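Latska Household Hints

Version 3, released 11th January
Maintained by Kofi Asante and Rosário Torres

What you get

Latska is a collection of 4,000 household hints, typed up from the back pages of the Zovville parish newsletter and from one kitchen drawer belonging to the late Arnaldo Caldeira, who clipped everything and dated none of it. The hints cover stains, hinges, jam, moths, stuck jars, smoky chimneys and a surprising amount about vinegar. If you removed every hint that mentions vinegar you would have a much smaller dataset and a better-smelling house.

Each hint is a row in hints.csv. Longer ones run over several lines inside quotes, so please use a real CSV reader. Splitting on commas will give you a column called "then wring it out".

Columns

id: a number. Gaps are where duplicates used to be.
text: the hint, spelled as printed. "Parafin" stays.
topic: one of 90 topics. We meant to have twelve.
source: newsletter, drawer, or unknown.
danger: yes, no, or ask. See below, and please do see below.
note: whatever the person typing felt like adding. Salvador Carrilho typed most of the laundry section and his notes are longer than the hints.

How it was made

The newsletters were scanned at the Briltier library on a machine that disliked staples. Text recognition got us most of the way, apart from fractions, which it read as percent signs, and the word "lard", which it read as "lord". Both were fixed by hand. There are still a few recipes in which you are told to melt the lord gently, and we would like to hear about those.

Topics were assigned by two people working apart and then arguing. When they couldn't agree, the hint went to Abílio Bastos, who ran a hardware shop and has opinions on what counts as a hinge. His word is final in the data, though Rosário still thinks a gate latch belongs under gates.

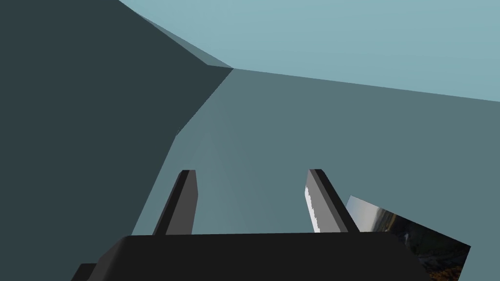
Black gripper with two fingers leaning slightly toward each other, computer rendering.

The drawer clippings took longer than the newsletters. Many had been cut out for whatever was on the other side, so you get half a cure for squeaky floors and a complete advertisement for Harms shoe polish. We kept the half cures where they made sense alone. The advertisements are in extras/ads.txt, in case somebody is collecting those — somebody usually is.

About the danger column

A good number of these hints were a bad idea when they were printed and have not improved. 176 of them are marked yes. They include cleaning gloves with gasoline while wearing them, and several ways of mixing bleach with things bleach should never meet. We left them in because the collection is meant as a record of what people told each other. Do not build a cheerful hint-of-the-day service without filtering on this column. One early user did, and his aunt wrote to us.

"Ask" means the typist wasn't sure. A "no" means that neither of us saw a problem, and neither of us is a chemist.

Known problems

The same moth hint appears under five topics with slightly different wording. We stopped merging when it became clear that the newsletter simply ran it every November.

Measures are a mess. A "cup" is a teacup before the editor changed and an American cup after, and the switch happened in the middle of a marmalade.

Hints 2210 through 2231 are out of order. They were out of order on paper too.

Reuse

The text may be copied, changed and sold, with credit to the Latska project. Please keep the danger column attached when you pass it along.

Corrections

Send the id, what it says now, and what it should say. General remarks on vinegar go in the discussion page, where Salvador will answer them at length.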